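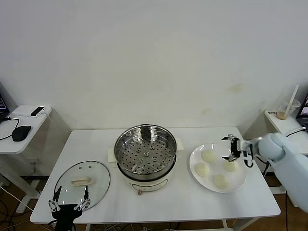 Figure 1. Steamer task, two-arm station: empty basket, lid set down at left, four buns on the plate.

Last updated: 19 January 2024

Lab handout 2 – Loading the steamer

Each team writes and tests a two-arm routine that moves the buns from the plate into the basket and then puts the lid on. Code goes in the Trokau repository, one branch per team. The Edo simulator accepts the same command files; run there first.

Task definition

The right arm does the buns. The left hand stays clear of the basket until the last bun is released, then takes the lid by its handle. A run starts with the basket empty and ends when both arms are back at the rest pose. Time limit is 400 seconds.

Notes

The buns are soft. Close the fingers in position mode with the current limit on, and approach from above with the fingers open. A grasp that leaves a dent scores half.

The perforated basket gives poor depth readings – points come back from below the holes. Fit a plane to the rim and offset from it. The glass lid is worse. Use the handle for the pose estimate and discard the rest.

The steamer stays unplugged in all sessions.

To hand in

Logs from 17 runs in a row, failures included, and a report of no more than 1,350 words. The Santoro reading on soft grasping is assumed in the March test.

The Gamano course site uses cookies. By continuing you accept our cookie policy.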